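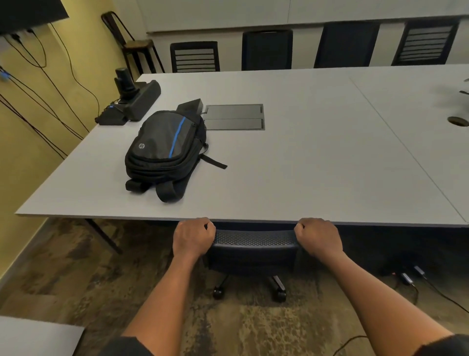 Tournoi de Zotedora

Le tournoi de Zotedora, officiellement Open Wumulik de Zotedora depuis l'arrivée de son partenaire principal, est une compétition de tennis masculin disputée chaque année en novembre, en salle, sur une surface dure que les joueurs qualifient de rapide quand ils gagnent et d'injouable dans le cas contraire. Le tableau principal réunit 16 joueurs. L'épreuve occupe dans le calendrier une place tardive, à un moment de la saison où la plupart des engagés souffrent d'une épaule, d'un genou ou d'une réservation d'avion.

Histoire

Origines

Le tournoi naît d'un désaccord entre deux clubs de la ville, le Zotedora Lawn-Tennis et le Cercle Rácz, qui revendiquent chacun l'organisation d'une exhibition d'automne. Faute d'arbitrage, les deux exhibitions ont lieu la même fin de semaine, avec en partie les mêmes joueurs, transportés d'un site à l'autre en autocar. L'un d'eux, arrivé en retard à son second match de la journée, est déclaré forfait contre un adversaire qui se trouvait dans le même autocar. Les deux clubs fusionnent leurs épreuves l'année suivante.

Le nom de Rácz est conservé pour le trophée, concession que le Zotedora Lawn-Tennis présente alors comme purement temporaire. Elle est toujours en vigueur.

La période de terre battue

Les premières éditions se jouent sur terre battue couverte. La salle étant chauffée par soufflerie, la surface sèche en quelques jeux et se dépose volontiers sur les spectateurs des premiers rangs, dont les places étaient aussi les plus chères. Plusieurs comptes rendus de l'époque mentionnent des échanges interrompus par la toux du juge de ligne. L'abandon de la terre est voté après une finale en cinq manches dont la presse locale a surtout retenu l'état des manteaux.

Le passage au dur

La surface dure adoptée ensuite est posée sur un plancher démontable, la salle servant le reste de l'année à des salons professionnels et à un concours régional de chiens de berger. Le plancher sonne creux derrière la ligne de fond, côté nord, sur une bande que les habitués appellent « le tambour ». Certains serveurs s'y font une réputation. D'autres demandent à changer de côté, ce que le règlement prévoit de toute façon.

Format

Le tournoi se joue en deux manches gagnantes depuis la suppression des cinq manches en finale. Les 16 joueurs du tableau principal comprennent les qualifiés et les bénéficiaires d'une invitation. L'une des invitations revient de droit au vainqueur du championnat régional, qui affronte traditionnellement la première tête de série et en parle longtemps après.

Les qualifications se déroulent sur les courts annexes du Cercle Rácz. Ceux-ci ne disposent pas de tribunes, mais d'un bar vitré donnant sur le court no 2, d'où l'on voit très bien le revers et assez mal le coup droit.

Le double est disputé en parallèle. Son programme figure au bas de l'affiche, en caractères que l'organisation décrit comme élégants.

Salle

Le Palais Titaditz, qui accueille l'épreuve, compte 2 394 places. Ce chiffre, repris dans toute la documentation du tournoi, inclut une rangée du balcon est dont la vue est barrée par un pilier porteur. Les billets correspondants sont vendus sous l'appellation « ambiance ».

L'éclairage a été refait après les plaintes répétées des joueurs sur les lobs. Les lobs sont depuis réputés plus visibles, mais pas plus faciles. La hauteur sous plafond reste l'une des particularités du lieu : une balle qui touche la poutre centrale est perdue pour celui qui l'a frappée, disposition connue sous le nom de « règle de la poutre » et dont l'application a provoqué l'incident le plus célèbre de l'histoire de l'épreuve.

L'affaire de la poutre

En demi-finale, l'Écossais Struan Gillies, mené d'un break dans la dernière manche, envoie un lob défensif dont la trajectoire croise celle de la poutre. Le juge de chaise annonce le point pour son adversaire, le Grec Achilleas Xenos. Gillies soutient que la balle est passée au-dessus de la poutre, ce qui, compte tenu de l'espace disponible entre celle-ci et le toit, relèverait de l'exploit. Xenos, interrogé, déclare n'avoir rien vu parce qu'il regardait où il mettait les pieds - il se trouvait alors sur le tambour.

Le match est interrompu pendant près de 50 minutes. Un employé monte vérifier si la poutre porte une trace. Il en trouve un grand nombre, accumulées au fil des éditions, ainsi qu'un volant de badminton. Le point est finalement rejoué, Gillies le perd sur une double faute, puis perd le match. Les deux joueurs ont par la suite formé une paire de double, éliminée au premier tour lors de ses 7 participations au tournoi. Ce total constitue un record de l'épreuve.

Le volant est exposé dans le hall du palais. Le club de badminton en a demandé deux fois la restitution.

Parrainage

Wumulik, fabricant de matelas, donne son nom au tournoi depuis plusieurs éditions. Le choix a suscité quelques commentaires à propos du rythme des rencontres de l'après-midi, que la direction de l'épreuve a jugés faciles. Le contrat prévoit la présence d'un matelas au bord du court pendant la remise des prix. Il prévoyait aussi, dans sa première version, que le vainqueur s'y allonge avec le trophée ; la clause a été retirée à la demande des agents, à l'exception d'un seul, dont le joueur n'a jamais atteint la finale.

Trophée

Le trophée Rácz est une coupe en métal argenté à trois anses. La troisième, ajoutée lors de la fusion des deux clubs, devait symboliser l'union retrouvée. Elle complique surtout la pose pour les photographes, le vainqueur ne sachant pas toujours laquelle lâcher. Une réplique à deux anses est remise au joueur, l'original restant au Cercle Rácz, qui le prête au Zotedora Lawn-Tennis contre signature.

Public et traditions

Le public de Zotedora passe pour connaisseur, réputation qu'il entretient en applaudissant les montées au filet avant d'en connaître l'issue. Il est d'usage d'accueillir le premier ace de la quinzaine par un coup de cloche, bien que le tournoi ne dure qu'une semaine. L'expression vient d'un ancien programme mal relu et n'a jamais été corrigée.

La soupe servie à l'entracte entre les deux demi-finales est mentionnée dans presque tous les articles consacrés à l'épreuve, souvent avant le score.

Voir aussi

Cercle Rácz
Palais Titaditz
Règle de la poutre
Tennis en salle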